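The One-Tray Rule: Clearing Up With Sandra Fairclough

I got to Sandra Fairclough's place in Dustitz a little before noon, and the first thing she did was hand me a dish towel. So that's how the interview went, me drying glasses and trying to take notes, her talking over her shoulder. I loved it!

Sandra runs the lunch room at Fothergill, over in Skoltlow, where they serve over 100 people at midday. Before that she had a cafe of her own for 4 years. What I wanted to ask her about was trays. If you've ever eaten at one of her tables you know she has feelings about trays.

"Everything that went out on a tray comes back on the tray," she told me. "The plates, the chopsticks, the wrapper from whatever you snacked on, the paper cup. Don't carry one plate to the sink and come back for the next. You'll be walking all day."

I asked what she does when it gets to the kitchen, and she put down her sponge to answer (she's a hand talker).

"Trash first. Wrappers and paper cups, gone. Then you look at the bowls. If there's rice in one, that gets scraped before anything touches the rack. Rice is the worst. It dries on like plaster, and then you're chipping at it with a spoon. I've told my son this maybe 900 times."

Does he listen? "He does not."

After the bowls come the plates, big ones before small ones, and then chopsticks, which she likes to do by the handful. Wooden ones she won't leave to soak. She lays them flat on the towel overnight, and she's thrown out plenty that went gray at the tips. I admitted I leave mine standing in a mug of water and got a look.

We talked racks for a while too. She used to have a wire one from Grasura that tipped over if you put two heavy plates on the same side, and she's been a plastic crate person ever since. "You want walls. Walls and holes. The water has to go someplace and the plates have to stay put, and that's all I ask of it."

What about the leftover odds and ends, the small stuff that isn't dishes and isn't trash? That goes in clear boxes, she said, and she's firm about the clear part. She once lost a set of measuring spoons for a whole August in a box with a lid she couldn't see through.

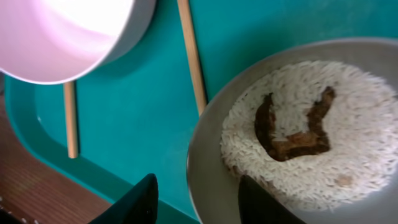
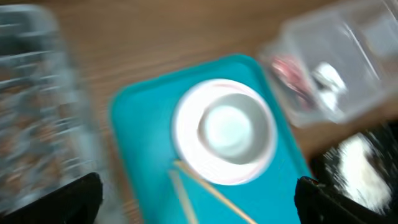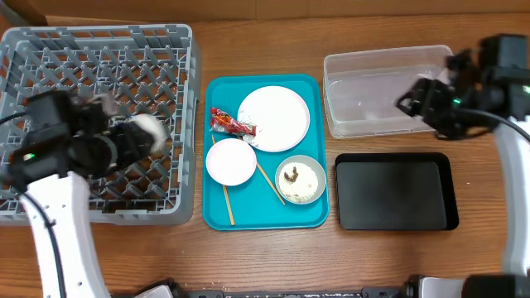
The teal tray, mid-cleanup.

By then I'd run out of glasses to dry, so she made us coffee and we sat down. I wanted to know if she ever just leaves it all till morning.

"Oh, sure. At home? Sure I do. My sister came for dinner last month and we left every last thing on the table and went out on the porch. But at work I can't. We've got 700 pieces in that kitchen and if the lunch dishes aren't done by three, the afternoon people have no cups, and then they come and find me."

She's looking for new trays at the moment, by the way. The old ones are fine but she wants a slightly higher rim, on account of soup. If anybody in Skoltlow knows a place that sells them in small batches, she'd like to hear about it, and you can leave her a message at the Fothergill front desk any time before two.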